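Girnum clothes swap: the T-shirt pile is going down

A quick one from me, as plenty of you have been asking how the sorting for the October swap is getting on. We've had 744 pieces handed in so far, which is miles more than last time, and an awful lot of them are T-shirts! I've been laying them out one by one on the nearest big flat thing, and a bed with a plain fitted sheet beats any table I've tried — you can spread a shirt right out and fold the sleeves in without it sliding off.
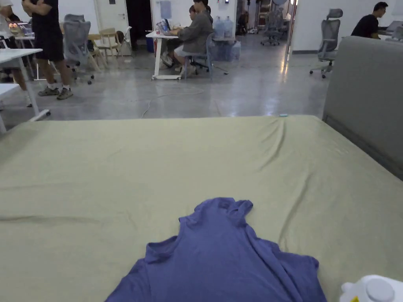 A blue T-shirt on the green sheet
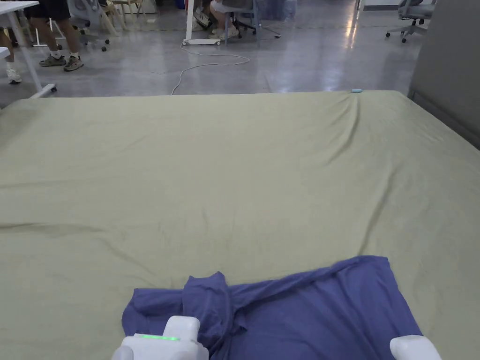
Ermanno Sala has promised us 23 more bags from the Ekmont side of town, so please hold on to your coat hangers for now (we've got loads). What we could really do with is children's sizes, and anything with long sleeves. Clean and dry, please, and no odd socks this year. Doors open at ten, and tea is on us.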